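Farnton clothing swap moves to Lilance Hall

FARNTON, Aug 9, 2024 - The town's twice-yearly clothing swap will move to Lilance Hall this November after outgrowing its old home on Nowicki Street.

The spring swap took in 1,146 items, up 199 from the one before it. Coats, school sweaters and dark everyday clothes made up most of the donations.

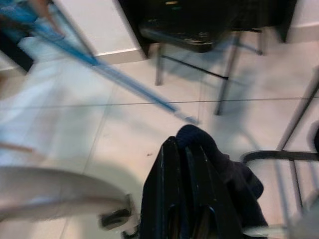 Organizers said the old site had one small room for sorting, and bags were left in the hallway for most of the morning. Lilance Hall has two rooms on the ground floor and a side door that opens onto the Flameck Road parking lot.

Entry will stay free. Each household may bring up to 33 items and take home the same number. Clothes should be washed, with working zippers and no missing buttons. Underwear, swimwear and single shoes will not be accepted.

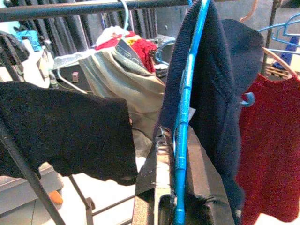 Drop-off hours will be longer than in past years. The hall will take donations on the two evenings before the swap, from 5 to 8 p.m., and again on the morning of the event until 10 a.m. Doors open to the public at 11.

The swap also needs more help with sorting. At the spring event, 47 people signed up for shifts, but several afternoon slots went unfilled. Sign-up sheets are at the Farnton library front desk.

Leftover winter coats will go to the school district's coat closet.

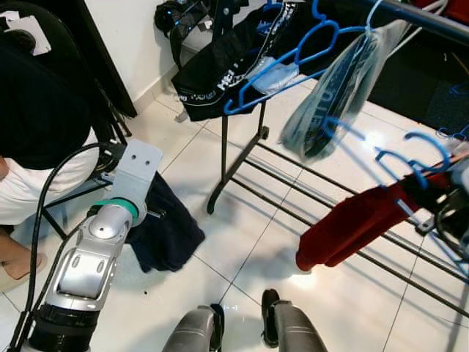
A dark navy garment on a tiled floor.

The Nowicki Street site will still be used for the children's book exchange in the spring.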